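Workshop Tips: Sharing a Bench with an Automated Handling Cell

When the Sarkden packing workshop moved its container handling to a Rillov cell, the written procedures covered the machine and left out the bench. The notes below were collected from the two shifts that work beside it. They apply to any small shop where people and a gripper use the same surface.

Bench layout

Leave a clear strip in front of the items to be handled. At Sarkden the strip is 40 cm deep and is marked at both ends of the bench. Tools, cups and paperwork go on the side shelf before a run starts.

Place round containers with the full base on the bench. A container that overhangs or sits on a cable will rock when touched.

Keep flat metal items out of the strip. A smooth top reflects overhead light and is harder to pick up by its edges than a container is by its wall. 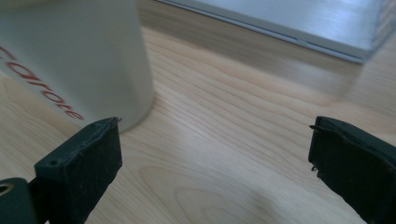 Gripper fingers open over the bench, with a Carote container and a flat metallic item behind.

Finger pads

Check the pads at the start of each shift. Look for frayed strands at the tips and along the lower corners. Trim loose strands with small scissors while the cell is locked out. Do not pull them, as this can lift the pad from the finger.

Wipe pads with a dry lint-free cloth. Solvent softens the adhesive. Record each pad change on the Kazemi sheet under code 3213, and enter fastener checks under 2129.

What changes for staff

Lifting and placing took up most of a shift before the cell was installed. The same people now stage items, clear jams and inspect finished goods. Standing time is unchanged. Reaching is reduced, but attention is required for longer periods, and the rotation was shortened to 11 minutes at the cell for that reason.

Handover takes longer than before. The outgoing operator should state which items were refused, which pads were trimmed and whether the speed setting was altered. A verbal handover alone has led to repeated faults.

New staff should stage items by hand for one week before working at the cell. The Skidum training cards cover lockout and restart, and a revised set is due in February.

Last updated 26 January 2021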